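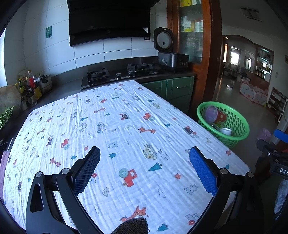 Table with cloth on, gripper open, cups in the green basket.

Pre-session checklist: cup sorting, kitchen table
Project Botier, hand-held gripper recordings
Site: Jostano flat, kitchen. Session 3, Saturday

Shared 16 times | 3 comments

All points must be marked before the first episode is recorded. OK = passed, N = needs action, NA = not used at this site. The method is the same as at the Lūse site: one operator, two grippers, everyday cups and containers moved between table and basket. Target for the session is 50 episodes, towards 2000 for the whole set.

ROOM AND TABLE

1. Stove off, both burners. OK
Comment: Checked by hand at the knobs. Check again after the break.

2. Floor clear where the operator stands. OK

3. Table steady when pressed at each corner. OK

4. Cloth cannot slide when a cup is dragged. N
Comment: It moved at the near side. Clipped underneath and tested again, now fine. The cloth has a crinkled surface and is never going to be perfectly flat, so do not spend time smoothing it between episodes.

5. Daylight and room lights noted. OK
Comment: Bright window on the left. Blind left as it was. If the light changes a lot, start a new batch and write the time on the log.

6. Kitchen appliances left alone. OK
Comment: The rice cooker lid is up. It stays up for the whole session so that the background matches between batches.

GRIPPERS

7. Pads firmly seated, no lifting at the tips. OK

8. Pivot bolts finger-checked on both units. OK
Comment: One bolt on the left unit took a quarter turn. Second time this month, please order thread lock.

9. Fingers open and close fully without catching. OK

10. No pinch risk from sleeves or loose cuffs. N
Comment: Knitted sleeves are to be pushed up or taped at the wrist. Done before recording.

11. Camera lenses wiped, view checked on both units. OK

OBJECTS

12. No glass, nothing with a sharp or cracked rim. OK
Comment: Plastic and paper only among the cups. One split cup was thrown out.

13. All cups and containers empty. OK

14. Basket on the right of the table and within reach. OK

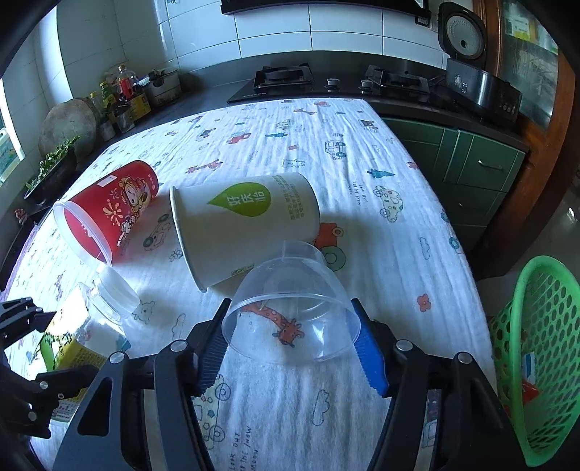

Clear cup upside down between the pads, with a paper cup and a red container on their sides.

15. At least one see-through object included. OK
Comment: The clear cup is the hard case. The print on the cloth shows through it, giraffe and all, and on the Bistaner trials the labelling tool kept marking the print as part of the cup. Label those episodes by hand. Keep the printed cloth, as plain cloths gave us scores that did not hold up in other homes.

16. Start positions varied: upright, on the side, upside down. OK
Comment: Let objects touch in some starts. Earlier batches had everything spaced out and the trained policy pushed neighbouring cups over.

RESULT
Passed after action on points 4 and 10. Recording may start.

To carry over: thread lock for the left unit. Spare clips for the cloth. Add a line to this form for battery level, which is still being written in the margin.

Botier project | Contact | Copyright and terms | Back to top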